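Plusivari Wrist Kit — force-sensing add-on for research arms

Out of Gadley Robotics, the small-batch side of the Demley lab. Kit as used in our own cable work, same parts, same firmware.

What it's for
Contact-rich handling of floppy stuff. Leads, cords, thin tubing. Arm learns from demonstrations, then corrects itself on force readings as well as camera. Method is Subbarao Kamath's, written up in April, we call it Devadiga after the first test rig.

In the box
Adapter flange, white, vented
Mounting plate for parallel gripper
Force-torque ring not included — bring your own, check bolt pattern before ordering
Cable clips, 6
Setup notes (short, sorry, longer ones coming)

Results so far
Trained on 200 demonstrations. Over 1000 test grasps logged. Force term on: fewer dropped leads, much less dragging of whatever the lead is attatched to. Force term off: tends to press into the table before closing. Full tables in the write-up, ask and we'll send.

Test layout
Printed mat, one heavy-ish device, its lead left lying across. Plain mat is too easy for the vision side — patterned one is harder and closer to a real desk. We now use patterned for everything.
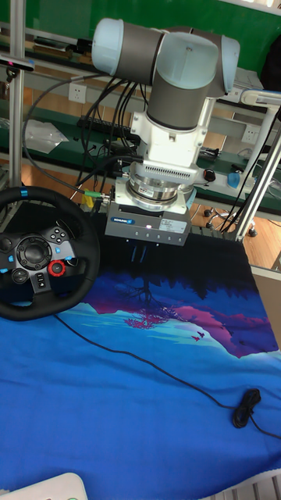
Zero the sensor every time you change fingers. Really do. Most of the support mail we get is this. Also leave slack in the arm cabels at the wrist, a tight bundle pulls on the readings and you'll chase it for days.

Ordering
Lead time 5 weeks. Labs only for now. Next batch list closes Fri 7 June, email the Gadley office with your arm model and gripper.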